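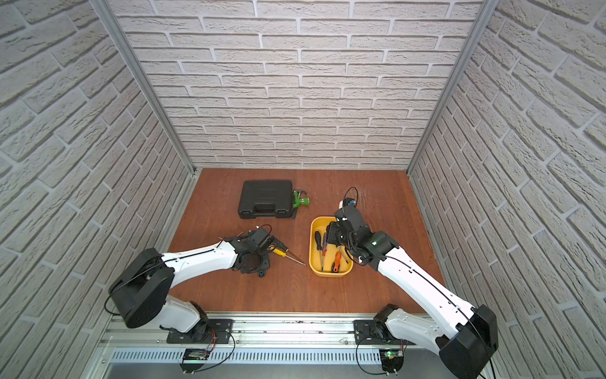
I've come round to the view that a household needs one decent screwdriver and a tray, and that most of what's sold to us beyond that is clutter. I know, I know, this from the woman who once owned a 162-piece set in a case with a broken hinge (half the bits never left their slots, and the one size I used every week went missing in the first month).

My case for the tray first, as it gets less love. A yellow one, if you can find it, because a small black screw shows up on yellow and vanishes on a dark wooden table. I spent most of February putting a second-hand bookcase back together in our flat in Sukville, and I must have lost 3 evenings to crawling about under the radiator. Then my neighbour Subira Mussa lent me a shallow plastic tray she'd been keeping seed packets in, and that was the end of the crawling! Everything I took out went in there, and I finished the last shelf the same night.

Now the screwdriver. Long shaft, bright handle. People will tell you a stubby one is handier for the kitchen drawer and I suppose it is, right up until you need to reach the back of a cupboard hinge with your knuckles jammed against the frame. A long one lets you see what you're doing. I feel quite strongly about the handle too. Mine was grey for years and I'd put it down on the carpet and walk past it all afternoon.

My brother in Durnik thinks all this is daft and swears by his cordless driver. Fine for decking. But he's chewed the heads off more cabinet screws than I've ever owned, and when the battery's flat (it is always flat) he rings me. With a hand tool you can feel the screw begin to bite, and you can stop.

I'd also say work on a proper table, at a proper height, with the cups and the post moved off it first. I used to do everything on the floor and my knees have sent in the bill. Ten minutes' clearing up is no hardship.

So the big set has gone to the charity shop, hinge and all. I kept 13 of the bits in a jam jar, which I admit rather weakens my argument, and I haven't opened it yet.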